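23 Oct 2026

Oil. All day, oil. Gauge on the tank reading just under a quarter this morning and I swear it was nearly half when I last looked, though when was that.
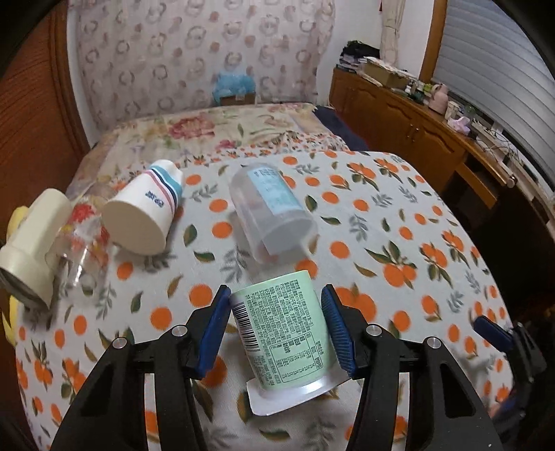
Rang Grestell first thing. On hold for ages, same bit of piano going round. Finally a lad who said minimum drop is 490 litres unless you're on the monthly plan, and am I on the monthly plan? No. Did I want to be? Don't know. Said I'd ring back.

Tried Dalton after. Cheaper per litre but want payment up front for new customers, or else a credit form. Four pages of it! Previous addresses, employer, bank, how many bedrooms. What have bedrooms got to do with it. Printed it anyway, did the first page over a cheese sandwich, butter on the signature box. Will have to print that one again.

Added it all up in the back of the house book. £2,057 on heating oil since last March, and that's with the boiler off most of the summer. Had to do the sum twice. Bigger than the car. Felt a bit sick tbh and went and turned the hall radiator off, then on again by tea time as it was perishing.

Monthly plan then? Pros: no great lump in January. Cons: they decide when to come and you can't shop about. Mum always shopped about, had a page of prices by the phone, would have all the firms rung before breakfast. I haven't got the patience. Or the breakfast.

Also the tank itself. The Dalton form wants make, size and age. No idea about any of it. Went out in the drizzle with a torch and scraped the moss off the plate, which says Garemus and then a number I couldn't read, could be 1200, could be 1300. Put 1200. The sight tube has gone brown so the level's half guesswork. Need to get that changed befoer winter proper. And the lid doesn't sit right, there's been a brick on it since we moved in. Better brick? Better lid. Put on list.

The neighbours at Oakley (the farm, not the estate) get theirs in with a few other houses and split the delivery, so it comes down a couple of pence. Keep meaning to ask if there's room for one more. Walked up at 4 with exactly that in mind, nobody in but the dog. Left a note under the boot scraper. Hope it doesn't blow off. Should of put it through the door but the dog.

Supper beans. Jumper, second jumper. Boiler made its clunk again at seven, just the once. If it wants a service as well this month I shall scream. Last one was 2 years ago, I think, the sticker's faded. Can't find the paperwork, only the receipt for the hose.

Tomorrow: ring Grestell back, ask what they charge if you leave the plan early. Finish form, pages two to four. New ink, printer's gone stripy. Look for dipstick in the shed, there was one. Phone boiler people. Clear the nettles by the gate too, last driver moaned about dragging the pipe through them and fair enough.

Bed now, socks on. Hot water bottle leaking slightly at the neck so that's another thing for the list.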